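Re: [hindthorpe-traders] Parking on the square this summer

Eilif Grønli wrote:
> The council office says the 14 bays in front of the bakery will close
> for the season unless we object in writing. Does anyone know what the
> fee would be to keep them open?

Hello Eilif, and hello everyone,

Thank you for chasing this, and sorry for the slow answer — it has been a busy stretch at the shop and I kept meaning to sit down and write properly. The figure I was given in February was 291 a bay for the season, and I have seen nothing since to say it has changed. Zixuan Tian may have the letter, as I'm afraid I passed my copy along.
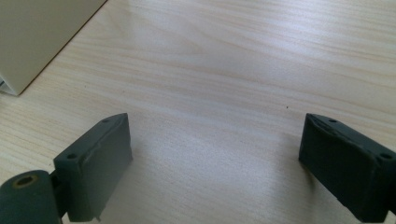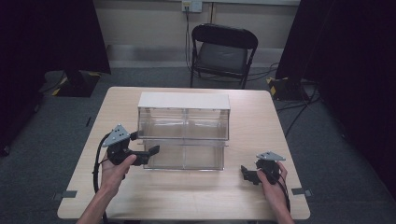

I do feel for the families on Tveit Lane, who have wanted a quieter square for years, and I'd hate for this to turn into shops against neighbors. Could we perhaps ask for eight bays and give up the rest? Customers with heavy bags would still have somewhere to stop, and the benches could go in on the shady side, where people like to sit anyway. Timothée Boyer suggested much the same to me over the counter, so that makes two of us at least!

If you'd like to add your name to a letter, just reply to the list. I'm happy to write the first draft, and Eilif, you can trim it — you know how I go on.

Warmly,
Jonatan Lundgren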